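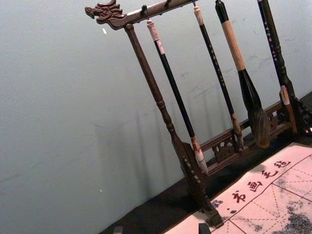
Open Day at the Zuvano Workshop

23 May 2023

What a lovely afternoon we had! Béla Bozsik and Samran Inthanon threw open the doors of Zuvano for 2 hours, and 18 of us squeezed in to see the robot arm they call Eren (Ikine, its older sister, was resting in the back room) and to hear how a machine is taught to handle things that were made for human hands.

The calligraphy table was my favorite stop. Four brushes hang from a rack with a carved dragon head at one end, and the thickest of them has a great full head of dark hair. Samran told us that small hooks like those are hard for a robot, and he has patiently logged 1000 practice runs since March.

Down on the tabletop is the practice sheet with its red grid, smudged with gray ink, and I could have stood over it all day.

Thank you to everyone at Zuvano for the tea, the patience and the very long answers to our questions. We would love to come back!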